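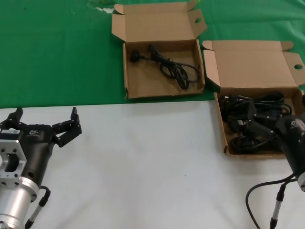 I've come to believe we throw out boxes much too soon. My mother kept them all, stacked in the hall closet, and for years I teased her for it (gently, I hope!). Now I do the same. A plain brown cardboard box with a hinged lid and little tuck flaps, even one with nothing but a black power cord lying in it, is a perfectly good home for the thing you'll be hunting for next April. Stores will gladly sell you a plastic bin for 13 dollars, and I have bought my share of them, and the lids crack before the second winter.

When we moved to Nalley, 60 of our old boxes made the trip, most of them on their third or fourth life by then, and I was as glad to see them come off the truck as I was to see the sofa. So keep a few, won't you? Fold them flat behind the door if space is tight, and write on the side in pencil so the next person can rub it out.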